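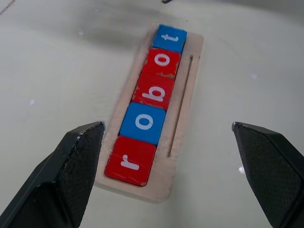 **Lesano Field Interview Set**

The Lesano Field Interview Set is a printed kit for ethnographic research with young people and families affected by armed conflict. It was prepared by Lamai Wannasri and is published by Stitgate for university departments and aid agencies.

Each set contains:

- 50 prompt cards for life-history interviews
- a 43-page handbook on consent, note-taking and safe storage
- one pad of 100 kinship and household charts

The cards are supplied in English, with blank backs for local translation - teams should have translated wording checked by a second speaker before use. The handbook assumes some training in interview methods and does not replace ethics review.

Departments ordering for a methods course may request extra chart pads in packs of 200. Orders are shipped from the Neltberg office. Orders for the spring term should be received by the end of January. Returns are accepted on unopened sets only.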